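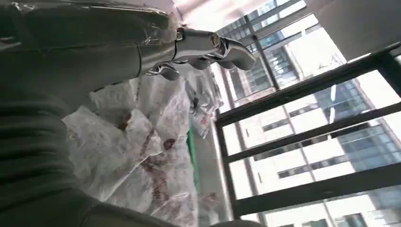 Arm sleeved and wrapped, hand left bare, plastic sheet on the floor.

Covering the Arm: Sleeve and Film Procedure for the Omelura Student Robotics Project

Last updated April 21, 2025
Maintained by Gregor Leckie

This page covers how to dress the arm before a messy-work session and how to undress it afterward. It applies to the full-size arm with the metal hand. The small bench arms have sealed joints and their own cover kits, and they are not described here.

Read the whole page once before your first session. Two people are needed for steps 3 through 6. Allow 40 minutes the first time. A practiced pair takes half that.

What you need

One fabric sleeve, long pattern. The sleeves are sewn by the project and marked inside the cuff with a number. Use the one listed for your arm on the sign-out sheet.
Clear stretch film, 400 mm wide roll. Narrower rolls work but leave more edges to manage.
Paper tape for the film ends. Do not use duct tape. The adhesive stays on the fabric through several washes.
A plastic floor sheet large enough to cover the full reach of the arm plus one pace on each side.
Blunt-tip scissors.
Nitrile gloves, two pairs each.
A clear trash bag, opened and stood up before you start.

Step 1. Lay the floor sheet

Put the sheet down before anything goes on the arm. If the arm is working next to a window or railing, stop the sheet short of the wall so there is a strip of bare floor to stand on. A sheet that runs all the way up to the glass gets walked on and dragged.

Do not try to pull the sheet perfectly flat. Some slack is useful because liquid collects in the folds. Remove any fold that stands higher than your ankle if people will be crossing it.

Sheets are reused until they tear. Stains are not a reason to discard one, provided it has been wiped down and is dry.

Step 2. Park and lock the arm

Run the park routine from the Somar console. The arm moves to the dressing pose, with the elbow slightly bent and the hand at chest height. Wait for the status line to read PARKED, then press the hardware stop and turn the key. The person doing the dressing keeps the key.

Do not dress an arm that is only paused. Paused motors still hold position and will push back if the sleeve snags on a joint.

Step 3. Put on the sleeve

Gather the sleeve like a sock and pass it over the hand. Fold the thumb in first. The thumb joint has a raised edge that catches on the seam. If it catches, back up and try again. Pulling harder has torn two cuffs this year.

Work the sleeve down toward the shoulder. The second person supports the wrist. Leave the extra length bunched at the shoulder end, where the joint travels farthest. At the hand end, the cuff should sit flat behind the wrist joint, with no fabric over the round cap.

Step 4. Bend test, sleeve only

Move both people off the sheet. Release the stop and run bend_test at 10 percent speed. The arm flexes the elbow and rotates the wrist through its working range.

Watch the following:

The cuff should not slide past the wrist joint.
The bunched fabric should open and close without being pinched.
The current readings on the console should stay within the green band for all joints.

If a reading goes yellow, the sleeve is usually twisted. Park, lock, turn the sleeve, and repeat.

Step 5. Wrap the film

Park and lock again. Start the film one hand width behind the cuff. Tape the first edge, then wind toward the shoulder, overlapping each turn by half the width of the roll. Keep the tension low. The film should wrinkle when you press it with a finger. If it is tight enough to look smooth, it is tight enough to load the motors.

Only the part of the arm that faces the splash zone needs full coverage. The shoulder folds can stay uncovered. Film over that area bunches into hard ridges and splits within a few cycles.

End the film at the cuff. Do not continue onto the hand. The fingers need to be free to curl, and loose film in a finger joint is the most common cause of a stopped session.

Step 6. Bend test, with film

Repeat the test from step 4 at 10 percent speed, then once more at 50 percent. A crackling sound from the film is normal. A rhythmic tick is not normal and usually means an edge has come up and is brushing the frame. Find it and tape it down.

Record the peak elbow current in the log. The limit for a dressed arm is 92 percent of the rated value. Above that, rewrap with less tension.

Working with the hand bare

The metal hand is not covered for general work. Wipe it between tasks with a damp cloth, then with a dry one. Pay attention to the gaps between finger segments, where residue hardens. Do not spray cleaner directly at the joints.

A polished hand next to a window will also cause trouble for the overhead camera. Reflections move when the fingers move, and the Hitex tracking script can mistake them for markers. Either lower the exposure in the script settings or schedule the session for later in the day. Changing the detection threshold is not recommended. It fixes the afternoon and breaks the morning.

Undressing

Park, lock, take the key.
Put on both pairs of gloves.
Cut the film lengthwise along the underside with the blunt scissors, starting from the shoulder side. Keep one finger under the film to hold it off the sleeve.
Peel the film off in one piece, dirty side inward, and put it in the bag.
Remove the outer gloves and put them in the bag.
Pull the sleeve off over the hand, thumb folded in.
Fold the floor sheet toward the center from all four sides before lifting it.

Sleeves go in the wash bin, turned inside out. Cold water, no softener. Hang to dry. Sleeve 306 shrank in a dryer in October and now fits only the practice frame.

Common faults

Wrist rotates short of its range: film started too close to the cuff. Unwind two turns and retape.

Elbow current climbs over the session: film is creeping and tightening at the bend. Cut a slit across the inside of the elbow and cover it with one loose strip.

Hand does not close fully: check for fabric under the thumb joint before opening a fault ticket.

Status line will not show PARKED: the park routine times out if the key is already turned. Turn it back, clear the fault, and run the routine again.

Log entries go in the shared sheet under the arm number, with the sleeve number and both sets of initials.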